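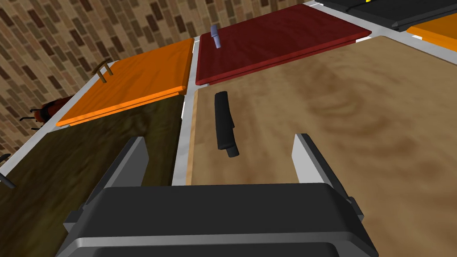
Wrist view in the sim, fingers open, black handle-like object ahead on the light wood top.

Gripper stops short of the object - sim only or real offset?

tkorvane
Posted 30 Mar 2023
Home build, parallel gripper on a Jalar arm. I'm working out the grasp in simulation before I run it on the bench. The planner stops 40 mm above the counter and reports the goal as reached. Fingers are commanded full open. Same result over 48 runs with the textures shuffled. Config is stock apart from the tool frame, which I set by hand.

gindle_48
Check the tool frame first. If it sits at the flange and the planner thinks it sits at the fingertips, you get a constant error like that one.

Trygve Engström
I doubt it's the frame. A bad tool frame would usually show up sideways too once the wrist tilts. I'd look at the collision padding on the counter. The Casent importer pads every panel, and those trim strips are separate meshes, so each gets its own padding.

gindle_48
Padding would make the plan fail. He says it reports success.

Trygve Engström
Depends on the goal tolerance. With a loose one it will settle for the nearest free pose and call it done. I lost most of September to that.

Kerstin Torvik
Both are quick to test. Turn the padding off, run once, then put it back and zero the tool offset. Change one thing per run. Also, that object is narrow and the gap between your fingers is large. I'd preshape to a smaller opening before the descent - less to hit on the way down.

tkorvane
Padding off: still 40 mm. Tool offset zeroed: the stop height changed to 248 mm. So the offset is being applied, but I may have the wrong value in it. Measuring the finger mesh tonight.

gindle_48
Measure from the flange face, not the housing rim.

Trygve Engström
Fair enough on the padding. I'd still tighten the tolerance before it goes anywhere near hardware.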